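Search this forum Advanced search
Home | Boards | Manipulation | Learning methods | Members | Log in

Wrist view only vs. wrist + overhead: grasp results on the Flultthorpe task set 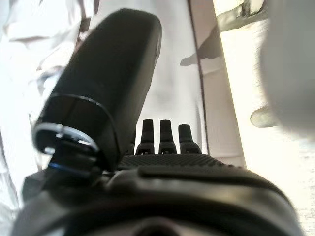

verkeo_lab
Posted 6/5/20

We finished the camera ablation I mentioned in March. Same multi-finger hand, same policy network, same 200 demonstrations. The only difference is the input. Policy A gets the wrist camera and joint positions. Policy B gets the wrist camera, an overhead camera and joint positions.

Test set is 107 trials per policy on the Flultthorpe objects, start poses drawn from one fixed list. Policy A did better on final grasp. Policy B did better on approach, meaning it more often got the palm over the object at all. Once both were over the object, B closed early far more often than A.

My reading is that B learns to time the closing from the overhead view, where the hand hides the object in the last few centimeters. A has no such option and has to use what it sees past the fingers. I would like to know if others get the same split.

Training was 6 seeds per policy. Checkpoint chosen by validation loss, no hand picking.

s_zupan
Validation loss is a poor way to choose a checkpoint for this. In our Grevcombe runs it had close to no relation to grasp success after the first third of training. You may be comparing a good A checkpoint with a bad B one. Did you test the last checkpoint too?

verkeo_lab
Last checkpoint tested for two seeds only. Same direction, smaller gap. I can run the rest.

s_zupan
Please do. "Smaller gap" on two seeds is not much to build a timing story on.

palmside
How much of the wrist image do your fingers cover? On our hand the nearest finger takes a big part of the view in every pose, and the housing takes the bottom. We crop the bottom strip and mask the static part of the hand. It helped when the background changed between training and test and did nothing otherwise.

verkeo_lab
No mask, no crop. The big finger covers a lot of the left and middle. I left it in on purpose because the finger position against the background carries information the joint encoders do not give (backlash, mostly).

palmside
Then you should see A get worse if you swap in a masked image at training time. That would be a cleaner test of your claim than the camera comparison.

Máté Sipos
I disagree with the main conclusion. Policy B has two image encoders and you kept the demonstration count fixed. More parameters, same data. Early closing is also what an overfit policy does on our setup, with one camera or with two. Feed B a blank overhead image during training and testing. If it still closes early, the overhead view has nothing to do with it.

verkeo_lab
Encoders share weights, so the parameter count differs only in the first fusion layer. But the blank image control is fair and I have not run it.

Máté Sipos
Shared weights between a wrist view and an overhead view is a separate problem. Those two image types have very little in common. I would split them before reporting anything.

s_zupan
Agree with Máté on the control, not on the split. We shared weights on the Amegashie arm and lost nothing measurable.

Máté Sipos
With how many demonstrations?

s_zupan
More than 200. Point taken.

grid_offset
Simple alternative: drop the overhead image once the palm is within 10 cm of the object and let the wrist view finish. We do this with a hard switch. It is ugly and the switch point needs tuning for each object height, but approach and grasp stop competing.

verkeo_lab
A hard switch needs an object position estimate, and we do not have one at test time. I could use dropout on the overhead input, with the rate going up as the demonstration gets close to contact.

Plan for the next run: blank overhead control, separate encoders, masked wrist image, last checkpoint for all seeds. Start pose list stays the same. I will post the per-object table in this thread.

palmside
Please include the failures by type. Early close and missed approach should be separate columns.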